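Ticket status: Resolved, pending confirmation by the requesting office

# Duplicate and missing pages in scanned permit files, Grandby Records Office
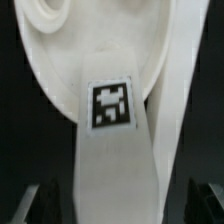
## 1. Summary of the request

The Grandby Records Office reported that permit files scanned at the public counter were arriving in the Skumley document system with pages missing, and in a smaller number of cases with pages repeated. The office first believed the problem was limited to long files. A review of the affected batch showed that short files were involved as well.

The batch in question held 400 permit files. Of these, 71 had at least one missing page and were held back from release to the public search page. Counter staff were asked to keep the paper originals in their boxes until this ticket is closed.

Priority was set to High on receipt. Permit files are subject to a fixed response period, and an incomplete copy may not be sent to an applicant or to an outside agency.

## 2. Conditions at the time of the report

- Scan station: counter station 2, running the Ravelus capture client
- Storage: shared network folder, Liepiņa file server
- Index: Skumley, nightly import
- Scan profile: Permit, two-sided, black and white, blank page removal on
- Other profiles in use at the same station: Correspondence; Plans, Large

No errors were shown on the station screen during scanning. The page counter on the capture client matched the paper in every file the counter staff checked by hand. The difference appeared only after the overnight import.

## 3. Log of work

**5th April, entry 1.** Ticket received and assigned to Document Systems. The office was asked to stop using the Permit profile at station 2 and to scan new files at station 1 until further notice. The office confirmed the change.

**Entry 2.** Three affected files were rescanned at station 1 with the same profile. All three were complete after import. The same files were then rescanned at station 2. One of the three was missing two pages. The fault was therefore treated as local to station 2, although the shared folder had not yet been ruled out.

**Entry 3.** Blank page removal was turned off at station 2 and the test was repeated. The missing pages returned in one file, but a second file now lost its last page. The blank page setting was noted as a separate concern and work continued.

For reference, the pages dropped by blank page removal were the backs of inspection cards, which carry a light pencil number and a stamp. The default setting treats a sheet with so little marking as blank. This behavior is described in the setup notes for the profile, but it had not been considered when the cards were added to the permit file last December.

**Entry 4.** The folder log on the Liepiņa server was requested and reviewed. It showed station 2 opening its connection, writing part of a file, losing the connection, and opening a second one before the file was finished. On reconnecting, the capture client resumed from the last page it had recorded as sent. Where that record was ahead of the server, a page was lost. Where it was behind, a page was written twice. Both symptoms in the original report can be explained in this way.

**Entry 5.** The network cable at station 2 was replaced and the wall port was tested. The port passed. Connection losses continued at the same rate, and the original cable was returned to service.

**Entry 6.** Power settings on the station were reviewed. The network adapter was set to turn off after a short idle period in order to save power. Station 1 did not have this setting. Staff at station 2 sort and unstaple papers between sections of a file, and these pauses were long enough for the adapter to turn off in the middle of a job.

The setting was removed. A test job of 159 pages was run with deliberate pauses between sections. All pages arrived in the correct order, and the folder log showed a single connection from start to finish.

**Entry 7.** The Permit profile was changed at both stations so that blank page removal is off. The office was informed that file sizes will rise slightly and that true blank backs will now appear in the public copy. The office accepted this.

**Entry 8.** Rescanning of the held files began at station 2 under normal counter conditions. No missing or repeated pages were found in the first group returned. The Skumley import report was compared with the capture client totals, and the two agreed.

## 4. Cause

Two separate faults were present:

1. The network adapter at station 2 was turning off during pauses in scanning, which led to lost and repeated pages.
2. Blank page removal was discarding lightly marked card backs at both stations.

The second fault was hidden by the first. Files scanned at station 1 and believed to be sound may also lack card backs, and the office has been advised to review any permit file that contains an inspection card.

## 5. Actions still open

- Records Office to complete the rescan of all held files and release them in Skumley – each file should be checked against the paper before its hold is removed.
- Records Office to review station 1 files containing inspection cards.
- Document Systems to check the adapter setting on the remaining counter stations.
- Document Systems to ask the Ravelus support desk whether the capture client can show a warning when a connection is lost during a job.
- Paper originals to remain in their boxes until written notice is given.

## 6. Instructions to counter staff

Station 2 may be used for all profiles. Please finish one permit file before opening another, and do not close the capture client while the status line reads "Sending." If the page count in Skumley differs from the count at the station, reply to this ticket with the permit number and both counts. A new ticket is not needed.

This ticket will remain in Resolved status until the office confirms that the rescan is complete.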